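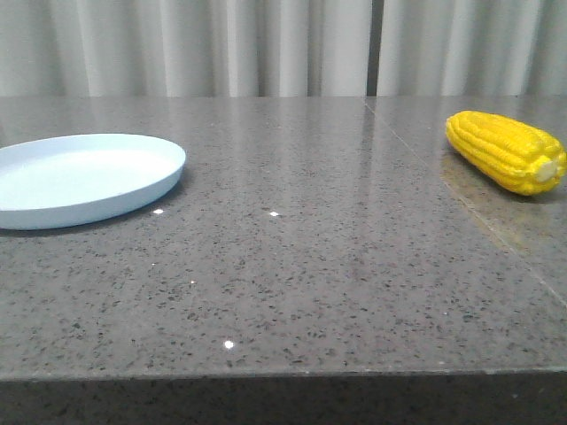 The amateur wrestling club in Perham trains above a closed furniture shop, and on show nights the wrestlers wait for their entrance in the small kitchen at the back. I spent one evening in February with them there. A curtain in pale grey hangs behind the counter of speckled stone, and next to it Ásdís Bjarnason was practising her angry face. She wrestles under the name Grukier, a swamp creature who hates music. Her tag partner, Yavuz Duman, is called Ağca the Patient. Together they are the team Pluvov, a word which has no meaning in any language they know.

"We tried 16 names before this one," Bjarnason told me. "All of them were already taken by somebody bigger than us."

Duman came to the sport late. He was 32, working nights in a bakery, and he had never watched a full match. A colleague gave him a ticket and he sat in the second row, where a very heavy man fell almost on his knees. He remembers that the man said sorry to him, quietly, and then continued to shout at the referee. The next week Duman asked if he could learn.

The learning is mostly falling. Beginners fall backwards on the mat up to 60 times in one session, with the chin kept down and the arms flat. Bjarnason teaches this part and she is strict about it. She broke her collarbone in her first year and does not like to speak about the match, only about the bus ride home.

What surprised me most was how much they talk during a match. Bjarnason whispers the next move into the neck of her opponent, and from the chairs it looks like a bite. When Duman forgets the order, he goes to lie down in the corner until he remembers. The public thinks this is his character, and slowly it has become so.

That evening they lost to two brothers in gold trousers. The crowd booed the brothers, then sang at Grukier, who covered her ears and ran behind the ring. Afterwards she signed a boy's cast and asked him which arm he falls on.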